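Chapter 4
The Board Under Everything

Walk into any lab that works with light and you'll meet the breadboard first: a flat metal plate, drilled all over with threaded holes. It looks so plain! Yet everything in this chapter gets bolted to it, and I hope you'll come to love it as much as I do.

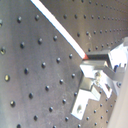

The holes form a grid, and the grid is a ruler you never have to pick up. If a lens sits two holes from a mirror today, you can put it back there in June and trust the spot. My first teacher, Rhun Morris, had us plan every layout on squared paper before we touched a screw (I still do it, and I still find mistakes that way).

Scratches and scuffs come with use. A shallow mark between holes seldom matters, but a raised burr does, so run a fingertip lightly over the metal before you set down a base.

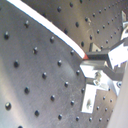 How tight should a mounting screw be?
Snug is enough. Start it by hand for a full two turns, then finish with the short arm of the key. If it binds early, back it out and check the thread for grit.

4.1 Reading the Grid

Pick one corner hole and call it zero. Count along the row first, then up the column, and write both numbers in your notebook.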